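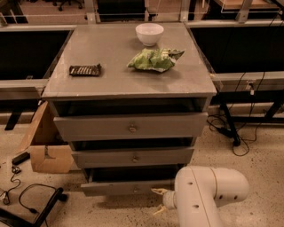
Snack bag, wrapped bar and small white bowl on top of the gray chest.

Section 6. Setting up your monthly gift to the Lidemham Child Nutrition Fund

Welcome, and thank you! You're a few minutes away from helping to feed children at the Ackroyd clinic, and every step can be done from your Vundetti donor account.

1. Sign in and open My Giving.
2. Choose Start a monthly gift.
3. Type your amount. The lowest we can accept is 2 dollars.
4. Under Program, pick Therapeutic Food, Mothers' Training or Where Needed Most.
5. Choose a payment day and press Confirm.

Note: Your first receipt arrives by email. If it hasn't come after 12 hours, look in your spam folder before you write to us. 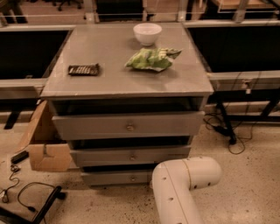
Therapeutic Food pays for the ready-to-eat paste our nurses hand out to children being treated for severe malnutrition, and we love how simple it is to use. It comes in single-serve packets, so there's nothing to cook. A packet like that takes up very little space, much as the dark brown package on the left of the gray cabinet top does, and a family can carry a good supply home from one visit.

Caution: Please don't mail food to the clinic. We can't give donated groceries to children in treatment, however kindly they're meant.

6. To add a one-time gift, go back to My Giving and press Add Extra. Last August these extras came to $3,225, and we were thrilled!

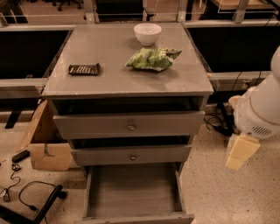
Mothers' Training is the program to pick if you'd like to support the cooking and feeding classes. Ghislain Cloutier leads them, and he starts with portion sizes for toddlers. A small white bowl, like the one near the back of the cabinet, is all you need to follow along at home with his printed guide (find it under Resources).

To pause or change your gift, open My Giving, choose Manage and enter the code from your Stikance sign-in app. Changes made before noon take effect the same day.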